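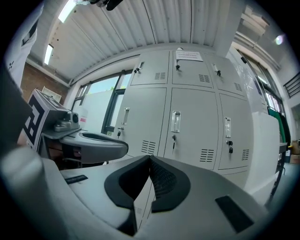
*A pair of hand-held grippers in front of a locker cabinet. The cube on the left unit carries the black marker patterns used for tracking.*

## Istness publishes handling rules for hand-held grippers

Istness has released a code of practice for recording manipulation tasks with hand-held grippers. The document runs to 30 pages and covers calibration, finger pad wear, operator breaks and the treatment of personal data. It takes effect in November and is voluntary.

The code was drafted with Kwiatkowski, a maker of soft finger pads, and Jokar, which supplies annotation software. A draft was tested at the Druvanthorpe site over 673 recording sessions. According to Istness, most rejected sessions in the trial were traced to two causes: marker faces that had been scratched or partly covered, and grippers that had been recalibrated on one hand only.

Marker checks therefore take up the longest section. Printed faces must be matte, flat and free of tape residue. Operators are to inspect every face before a session and again after any drop, whatever the height. A cube that has shifted on its mount may not be pressed back into place and used — the unit has to be taken out of service and the offset between marker and camera measured again.

Left and right units are treated as a matched set. If one is recalibrated, so is the other, and both results go into the same log entry. Swapping a single unit between sets is permitted only after a full calibration of the new pairing.

Finger pads are to be replaced after 80 hours of use, or earlier if the textured surface shows smooth patches. Pads must be changed in pairs. The gap between them at full close is recorded with a feeler gauge at each change, and the reading is kept for the life of the gripper.

On lighting, the code asks for a minimum of 200 lux at the work surface. Rooms with both windows and ceiling fixtures are allowed, but operators must note in the log whether daylight was present. An earlier draft would have required blinds on all windows. That clause was dropped after the trial.

The privacy section applies to the whole recording area, including the background. Whiteboards, notices and screens within view of a wrist camera must be wiped, covered or turned away if they carry names or contact details. Anyone entering the area during a session has to be told that cameras are running. Recordings of people who have not given consent are to be deleted at the request of the person concerned, along with any derived clips.

Operators may record for no more than two hours without a break. The code sets no weight limit for the grippers themselves, and Istness says one will be considered for the next revision.

Sites that adopt the code can declare conformity themselves. The checklist and a blank calibration log are included as annexes.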